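Bin-picking project passes 2000 grasps

The Grulleldale workshop has hit a milestone worth cheering — its robot arm has now logged 2000 tries at grabbing odd things out of a metal bin, and every one of them goes into a learning system called Denska. Misses are kept as well as clean lifts, so the system gets to study both.

Jarmila Tichý, who leads the work, says the toys and household bits are picked for their awkward shapes. "A soft thing lying half under a hard one is a great puzzle for a gripper," she says. "We want hundreds of those!"
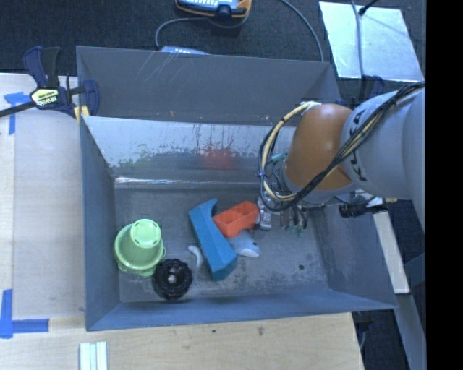
Each session runs to 40 tries before the contents are swapped and jumbled again. The best day so far brought in 317 grasps, and the team was still going at 7 in the evening.

A second bin is being set up at Kosamstead, where the first 400 tries will use only objects Denska has never met. That will be the real test, and a fun one to watch. Tichý hopes to have results in July, with the full collection shared with other labs and schools later on.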